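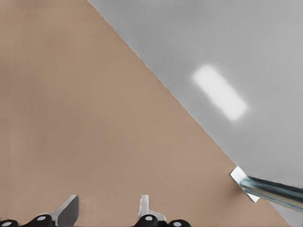
Voklow Releases Ziltex 3, Planning and Perception Software for Two-Arm Robots

New version plans both arms together, checks wrist camera views before a grasp, and ships with a simulator

KAREVBRIDGE, June — Voklow today released Ziltex 3, the latest version of its software for planning, controlling and testing two-arm robots that work at a table. The release is available now to all current customers and can be downloaded by new users under a trial license.

Ziltex 3 replaces the separate left-arm and right-arm planners in earlier versions with a single planner that handles both arms in one pass. It also adds a perception module that reads wrist and overhead cameras together, and a rebuilt simulator in which the same control code can be run before it is loaded on a physical robot.

"Our users kept telling us the same thing," said Jianguo Yan, head of planning software at Voklow. "Each arm was fine alone. When you asked for both, one would sit and wait for the other to get out of the way, and a job that should have been quick took far too long. We rewrote the planner from the bottom up and it took us most of two years."

One planner for both arms

In Ziltex 2, a user assigned each step of a task to one arm, and the software planned the two arms in turn. The second arm treated the first as a fixed obstacle. That approach was safe but slow, and it failed in tight spaces where both arms needed to be over the same part of the table.

The new planner searches for motions for both arms at the same time. It keeps a minimum distance between all links, grippers and cables that the user has modeled, and it can hold one arm over an open area of the table while the other finishes a fine movement. Users can still assign a step to a particular arm, or leave the choice to the planner.

If a planned motion can't be completed, Ziltex 3 reports which pair of links or objects came too close and at what point in the motion. In Ziltex 2 the user got a general failure code. Voklow said the old codes are still available for customers whose logging tools depend on them.

The controller below the planner has changed less. Speed and force limits are now set per step in the task file, and a limit set there can lower the limit stored on the robot but cannot raise it. Gripper commands now carry a target width and a maximum force as separate values.
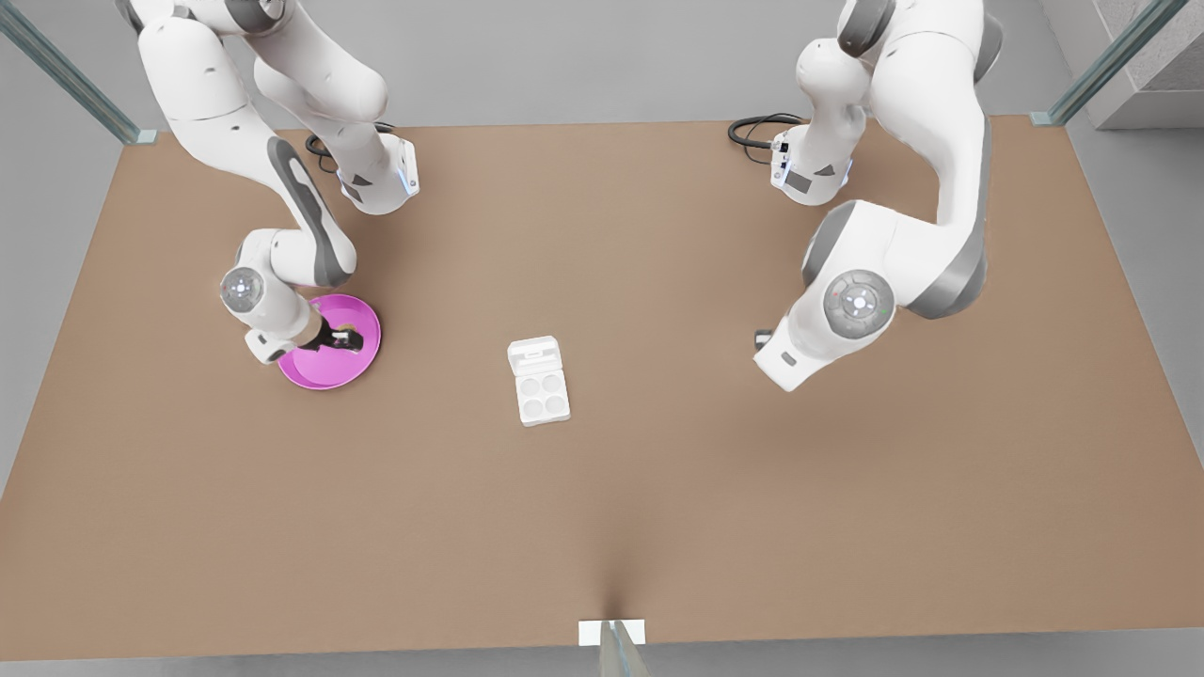 The simulator comes with a set of ready-made tabletop scenes. One of the stock scenes has two white arms mounted at one side of a tan table, with a magenta plate and a small white tray with four round wells. Plates, trays and small parts can be moved, swapped or recolored from a plain text file, and the software will generate variations from a starting layout.

Voklow used that feature to build its own test set. The company now runs 619 scene variations against every build of Ziltex before it goes out, across 140 task scripts. The scripts cover picking up and placing small objects, passing an object from one gripper to the other, holding a container with one arm while the other works over it, and returning both arms to a rest position from an unplanned stop.

"A lot of our bugs used to be found by customers," said Rongrong Jiang, who leads the simulation and test group. "I would rather find them here overnight. We still miss some. Thin objects seen from a low angle gave us trouble right up to the release candidate, and people working with cutlery or flat tools should read the notes on that before they upgrade."

Wrist and overhead cameras read together

The perception module in Ziltex 3 takes in up to 4 camera streams per work cell. In a common setup, one camera looks at the whole table and one is mounted on each wrist. The overhead view is used to find objects and estimate where they are. The wrist views are used to correct that estimate as a gripper gets close.

The module also handles the case where a wrist camera has nothing useful in it. When an arm is reaching across bare tabletop, the wrist view may be a plain surface with the gripper fingertips at the bottom and no object at all. Ziltex 2 sometimes matched faint texture in such views to an object model and shifted its estimate to suit. Ziltex 3 gives each view a score for how much it can tell the planner, and a view with a low score is left out of the estimate until the arm moves to a better position.

Gripper fingers are now masked using the robot's own joint positions, so that they aren't mistaken for objects. Bright reflections from overhead lights on floors and polished metal are flagged and ignored in the same step. Users can look at the masks and scores in a replay window, step by step, next to the planned motion.
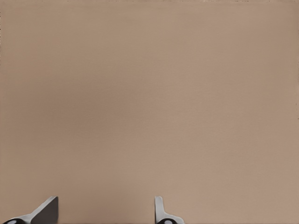 Before a grasp, the software runs a check that the gripper is open, that the object is between the fingers, and that the position from the wrist camera agrees with the one from the overhead camera within a tolerance set by the user. If the check fails, the arm backs up along the path it came in on and looks again. The number of retries is set in the task file. After the last retry the task stops and the replay is saved.

The same check runs in simulation. Wrist camera images from the simulator go through the same perception code as images from a real camera, with no shortcut to the true object positions. An option to use true positions is available for users who want to test the planner alone, and runs made that way are marked in the log.

Early use at Arango

Arango, a contract packing company with a site outside Karevbridge, has used test builds of Ziltex 3 since the winter. Its engineers set up new packing layouts in the simulator and move them to the floor once the scripts pass.

According to Arango, the main gain has been in changeovers. The company packs small kits in short runs, and the tray layout changes often. Engineers there had been writing the wait points between arms by hand for each layout, and with the joint planner they have stopped doing so for most kits. Arango still writes them by hand for two kits with long, flexible parts, which Ziltex 3 doesn't model.

Voklow said support for flexible parts is planned but is not part of this release. Cables on the robots themselves can be modeled as a chain of short rigid pieces, which is enough to keep an arm clear of them in most layouts.

Upgrading from Ziltex 2

Task files from Ziltex 2 can be opened in Ziltex 3 and are converted when they are first saved. The converter keeps the original file. Steps that were assigned to one arm stay assigned to that arm, and users who want the planner to choose will need to clear the assignment themselves.

Camera calibration files do not carry over. Each wrist camera has to be calibrated again with the new tool, which walks the arm through a series of poses over a printed target. Voklow recommends running converted tasks in the simulator first and then at reduced speed on the robot.

Known issues in the release include slow loading of scenes with many transparent objects, and a replay window that may not redraw after a laptop wakes from sleep — closing and reopening the window clears it. Both are listed in the release notes with the thin-object guidance.

Availability

Ziltex 3 is included at no extra charge for customers with a current support plan. The simulator can be installed on its own, without a robot license, for teaching and evaluation. Ziltex 2 will continue to receive security fixes through next June.

About Voklow

Voklow develops control, perception and planning software for robot arms. The company is based in Karevbridge. Its products are used in packing, light assembly and laboratory work.

Media and trial license requests can be sent through the contact form on the Voklow website. Phones are answered from 9 a.m. to 5 p.m.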